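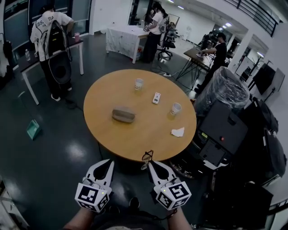
Two marker blocks over the round table, with paper cups and a remote to work on.

Otton opened its collection hall to visitors on 18/06/2019, and I went mainly for the software. The hall has a mezzanine and several tables, and people with hand-held grippers work at them side by side.

Each gripper finger sits on a block covered with black-and-white markers. The tracking program, Livov, looks for the marker corners in every picture and solves for the pose of the finger. It then merges that with the motion sensor, so a marker can be hidden for up to 14 pictures before the track is dropped. Dropped tracks are not patched. The take is split at the gap and both halves go back in the queue.

The day's index stood at 3,331 takes when we were shown the viewer, and 864 of those were still waiting for a check. The viewer draws the finger path over the video and colors it by reprojection error. I asked about the glossy floor – reflections do produce false corners, and a size filter removes most of them.

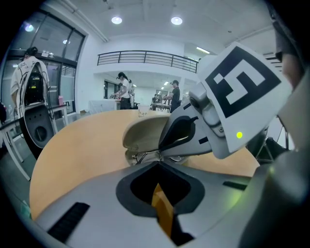 A cream-colored piece at the fingertip, seen from the gripper's own camera.

Skumelel, the planning side, was the shorter stop. It takes the finger paths and refits them to an arm with joint limits. Paths the arm cannot follow are marked with the joint that ran out of range. The refit took almost nine seconds on the take we watched.

Export is to Öztürkmen's log format only. A second exporter is planned for April – no details yet. Tours start at the side door, and bags have to be left downstairs.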